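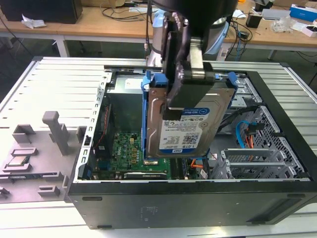 Page last modified: December, 4:40 p.m.

Praltgate Amateur Kickboxing: Progress Report to the Plonine Fund, Second Period
By Pavithra Gowda
December

Print this page | E-mail this page

1. Scope

This report covers work done under the Plonine grant since the last report. The grant pays for a change in how the league handles weight: a hydration check at weigh-in, a limit on same-week weight loss, and training for the officials who apply both. It does not cover purses, travel or venue rental, and no grant money was spent on those items.

2. Weigh-ins

The two-stage weigh-in is now in use at all league cards. An athlete steps on the scale the evening before the bout and again on the morning of it. The second reading may exceed the first by no more than the margin set for the division. An athlete over the margin is offered a catchweight bout if the opponent and both corners agree in writing. If they do not agree, the bout is scratched.

In this period 70 athletes went through both stages. Of these, 8 were over the margin on the second reading. Catchweight terms were agreed for most of them, and the remaining bouts were scratched. All of the scratched bouts were at the Indmont card, where the evening session started late and several athletes had already eaten. We have asked the Indmont promoter to open the scale at 5 p.m. and to keep it open until the last name on the sheet is checked off.

The check scale was calibrated before each card. The calibration slip is now stapled to the weigh-in sheet, as requested in your comments on the first report.

3. Hydration check

The hydration check uses a urine sample read on a handheld refractometer. Readings over the limit are repeated once, with a fresh sample, after an hour. Three points need attention.

The first is temperature. The room used at Indmont is unheated, and the instrument drifted during the session. Readings taken before the drift was noticed were thrown out and the athletes were retested. The procedure now calls for a zero check with distilled water after every tenth sample.

The second is chain of custody. Sample cups were labeled with bout numbers, and bout numbers change when the card is reshuffled. Cups are now labeled with the athlete's license number.

The third is privacy. Two coaches objected to results being read aloud at the table. Results are now written on a slip and handed to the athlete only, with a copy to the ringside physician.

4. Officials

The training course was revised after the first group finished it. The section on scoring was cut, as it duplicated what judges already receive from the league, and the time was given to weigh-in procedure and to handling disputes. The written test is unchanged. The practical test now includes a disputed reading, played out with a second official acting as the coach.

All officials assigned to the Praltgate and Indmont cards hold the new certificate. The Shetty Gym card still relies on officials from outside the league, and they apply their home rules at the scale. A joint procedure has been drafted and is with them for comment.

5. Records

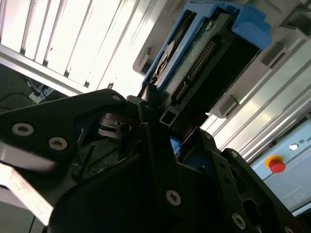 Drive assembly in its blue plastic frame, connector side.

Weigh-in records are kept on paper at the venue and entered the following week. Each entry has the license number, both weights, the hydration reading, the repeat reading if there was one, and the initials of the official. Entry errors were mostly swapped digits in the second weight. A range check was added to the form and now rejects a second weight that is lower than the first by more than 3 pounds until the official confirms it.

Paper sheets from the first period had no column for the repeat reading. Those values were written in the margin and have been entered where legible. Where they were not legible the field is blank, and the athlete is left out of the tables.

6. Budget

Spending is under plan for instruments and over plan for officials' training, the second because the practical test needs an extra official at each session. We request permission to move the unspent instrument money to the training line. The total does not change.

7. Next period

Work planned: settle the joint procedure for the Shetty Gym card, run the spring officials' course, and compare bout-day weight gain by division. The lightest divisions have few entries and may have to be merged for that comparison.

Comments

southpaw_dad: Will the 5 p.m. opening apply to juniors too? Mine doesn't get out of school in time if we're driving to Indmont.

P. Gowda: Yes, same opening time. The scale stays open until the sheet is complete, so arriving later is fine.

R.T.: Section 2 should say what the margin is for each division. I had to go find it in the rulebook.

cornerman4: Glad the slips are private now. Please get a heater in that room.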